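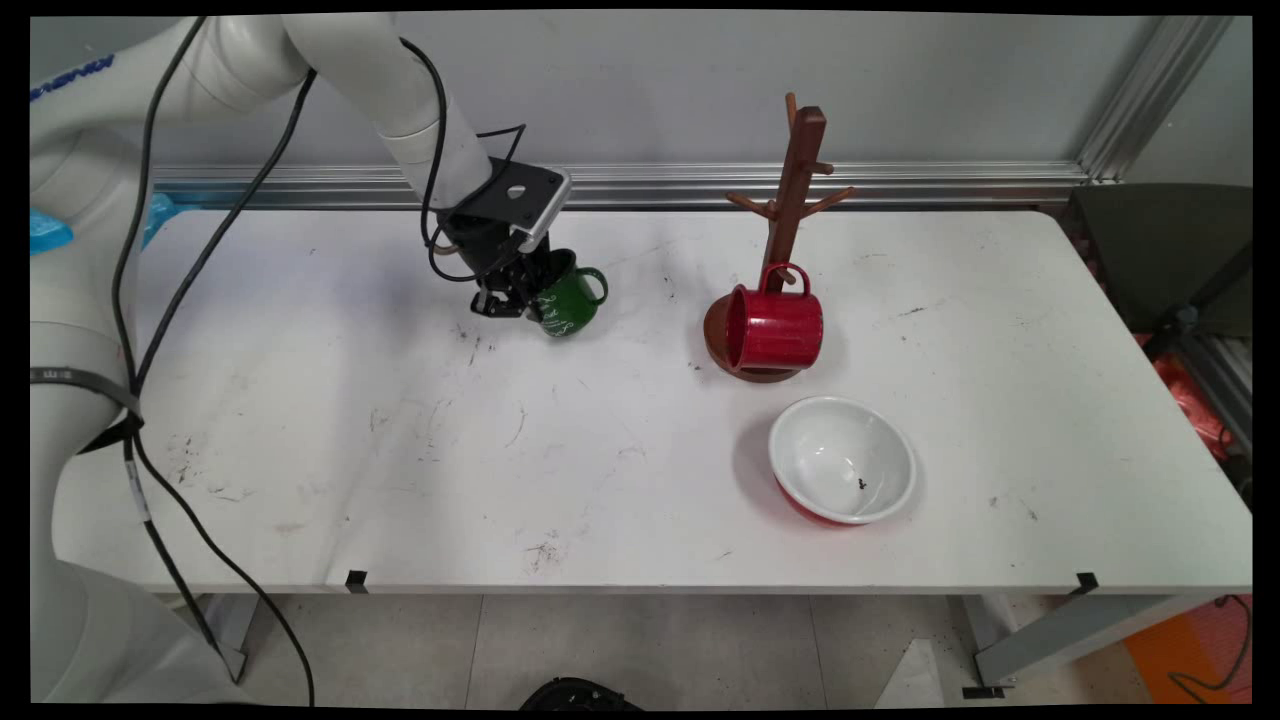 4. Setting the Game Clock on Your Fuvari Scoreboard

1. Switch the console on and wait for the green Ready light. In a chilly rink it can take over 10 seconds, so please be patient with it.
2. Press PERIOD, type the length in minutes, and press ENTER.
3. Hold HOME or AWAY to name your teams – up to 23 letters each, so most clubs fit nicely.
4. Press START when the puck drops.

Note: If the penalty timers don't show up, go back to step 2 and press ENTER once more, a little more firmly.

Caution: Keep the console at least 50 inches from the glass, and unplug it before you wipe it down.

Related items
Pairing the Bright horn
Clellby wall bracket
Replacing a digit panel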